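3.2 How people put their leftovers away

I went into this part of the study thinking I knew what I'd find, and I was wrong on nearly every count. The diary sheets went out to 65 households and 64 came back filled in, a return rate I will probably never see again in my life! (The missing one was mailed to an old address, so I can't even hold a grudge.) Each household kept the diary for two weeks in September and wrote down every leftover that went into the fridge, what it went in, and what became of it.

That gave us 413 entries. I read all of them myself, twice, the second time with the coding sheet from Section 2 beside me, and I changed my mind on a fair number between the first pass and the second. The hardest ones were soups. People stretch a soup with stock or pasta and then write it down as a new meal, and I went back and forth on whether that's one leftover or two. In the end I counted it as one, the same as the Skalov survey did in 2000, mainly so the two sets of numbers could sit side by side in Table 4.

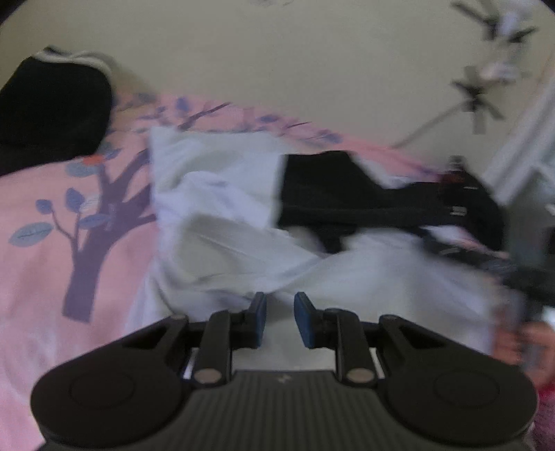 Figure 3. Hand-held gripper with two black linkage fingers.

The container question is where things got fun. Our pilot households in Psarras had nearly all told us they owned matching sets with lids, and I'd built half the diary form on that. Then the real sheets came in and people were using yogurt tubs, a plate turned over on a bowl, the pot the food was cooked in, foil, and in one kitchen a measuring jug - over and over, the same jug. I had to add a write-in line to the coding sheet and give up on my nice tidy categories.

What I'd expected was that see-through containers would get emptied sooner, as the Grerkel report argues. I still like that idea, and I can see why it caught on, but our entries don't back it up very well. Shelf height did a better job. Food at eye level was mostly gone by the second day, whatever it was in, and food on the bottom shelf hung around long enough that several people wrote "forgot" next to it (one drew a small skull).

I'd be careful with this, though. We asked for the shelf but we didn't ask how full the fridge was, and a packed eye-level shelf can hide a tub just as well as a low one. Two households moved things around midway through and told us so in the margins - I left them in, and Appendix B has the tables with those two taken out. The order of the shelves stays the same either way.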